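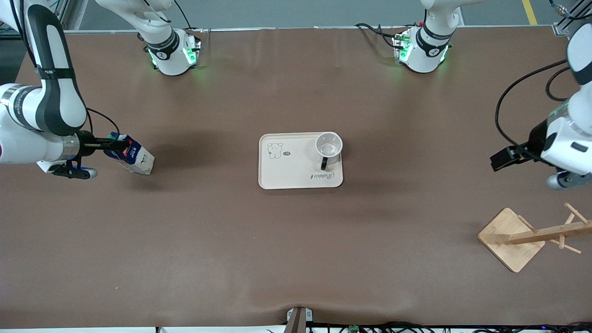
CAPÍTULO 6

Receber, conferir e arrumar: a bancada de apoio

Uma boa parte do trabalho de uma copa faz-se antes de alguém servir seja o que for. Os produtos chegam, são conferidos, passam por uma superfície de apoio e só depois seguem para o frigorífico, para a despensa ou para o tabuleiro que vai à mesa. Esta superfície de passagem chama-se, neste manual, bancada de apoio. Deve ser ampla e lisa, e convém que a cor contraste com a dos recipientes: um tabuleiro creme sobre um tampo castanho distingue-se sem esforço, e uma embalagem de leite branca com rótulo azul-escuro também. Quando o tampo e o tabuleiro têm a mesma cor, os cantos confundem-se e é fácil pousar um objeto meio dentro, meio fora.

Neste capítulo, o aluno aprenderá a preparar a bancada, a manusear embalagens de cartão, a escolher o tabuleiro adequado e a registar o que entra e o que sai. Os conteúdos dão continuidade ao capítulo 5, sobre higiene das mãos e das superfícies, e serão retomados no capítulo 9, quando se tratar do serviço de pequenos-almoços.

6.1 A bancada

O tampo limpa-se antes e depois de cada utilização. Um pano húmido basta para o pó; os restos de leite, de sumo ou de calda exigem detergente neutro e enxaguamento. O leite seco deixa uma película quase invisível, que se sente melhor com os dedos do que se vê, sobretudo nas superfícies castanhas ou cinzentas.

A bancada divide-se mentalmente em zonas. O lado por onde chegam os produtos é a zona de entrada, o centro é a zona de trabalho e o lado oposto fica reservado ao que já foi tratado. A ordem pode ser da esquerda para a direita ou o inverso, conforme a disposição da sala, mas deve ser a mesma para todos os que lá trabalham. Na cantina escolar de Mernham, a troca do sentido a meio do ano letivo obrigou a refazer as etiquetas das prateleiras e a alterar o percurso dos carrinhos.

Os cabos dos aparelhos elétricos passam pelo lado de trás do tampo. A zona de trabalho fica livre para o tabuleiro, que se coloca ao centro antes de se pegar na primeira embalagem.

6.2 A embalagem de cartão

O cartão para bebidas é formado por camadas. O papel dá rigidez, e o plástico, aplicado por dentro e por fora, impede a passagem do líquido. Nas embalagens de longa duração existe ainda uma folha fina de alumínio, que protege da luz e do oxigénio.

A embalagem cheia suporta bem a pressão das mãos nas arestas verticais e pior no meio das faces largas. Uma embalagem já aberta e parcialmente vazia cede com facilidade: se for apertada nas faces, o líquido sobe e pode sair pela abertura. Pega-se, portanto, com firmeza moderada e pelas arestas. Ao pousar, pode inclinar-se ligeiramente a embalagem, de modo que um dos lados da base toque primeiro no tampo, e endireitá-la em seguida. Este gesto só se usa com embalagens fechadas.

Antes de arrumar, verificam-se a data de validade, o estado das dobras e a ausência de manchas húmidas no fundo. Uma embalagem amolgada sem fuga pode ser usada, mas passa para a frente da prateleira. Uma embalagem opada é rejeitada e registada como perda.

6.3 O tabuleiro

Os tabuleiros de plástico são leves, lavam-se depressa e não fazem barulho quando se empilham. Os modelos retangulares de cantos arredondados são os mais fáceis de limpar à mão, uma vez que a esponja acompanha a curva e não ficam resíduos no ângulo.

Muitos tabuleiros destinados a casas particulares ou a salas de crianças têm desenhos impressos, como uma cara de urso, um balão de fala ou uma palavra em letra cursiva. A impressão gasta-se com esfregões abrasivos e deve ser lavada com esponja macia. Serve também para orientar a peça. Se todos os tabuleiros forem pousados com a palavra virada para quem vai receber a refeição, o copo e os talheres acabam sempre do mesmo lado. Quem prepara vê então o texto ao contrário, e habitua-se a isso em poucos dias.

Não se enche o tabuleiro até à borda. Os objetos mais pesados ficam ao centro e os altos, como uma embalagem de leite, nunca junto a um canto.

6.4 O registo

Lindiwe Du Plessis, que organizou a copa da residência de Stomorthorpe, propôs uma folha única com quatro colunas: produto, quantidade recebida, quantidade servida e perdas. A folha de 9 de outubro de 2018 apresenta os seguintes valores para o leite em cartão:

Embalagens recebidas: 475
Embalagens servidas: 400
Perdas: 6

A diferença entre o que foi recebido e a soma das outras duas quantidades corresponde às embalagens que ficaram em armazém. O aluno deve efetuar este cálculo no final de cada folha e confirmar o resultado nas prateleiras. Se os valores não coincidirem, repete-se primeiro a contagem e só depois se corrige o registo, com rubrica ao lado da emenda.

Termos a reter

Bancada de apoio: superfície onde os produtos permanecem entre a receção e o destino.
Zona de entrada: lado da bancada reservado ao que acaba de chegar.
Embalagem opada: embalagem inchada por formação de gás no interior.
Perda: produto recebido que não pode ser servido.

A secção seguinte trata da arrumação no frigorífico e parte da planta da copa de Gurkstead, reproduzida na página 138.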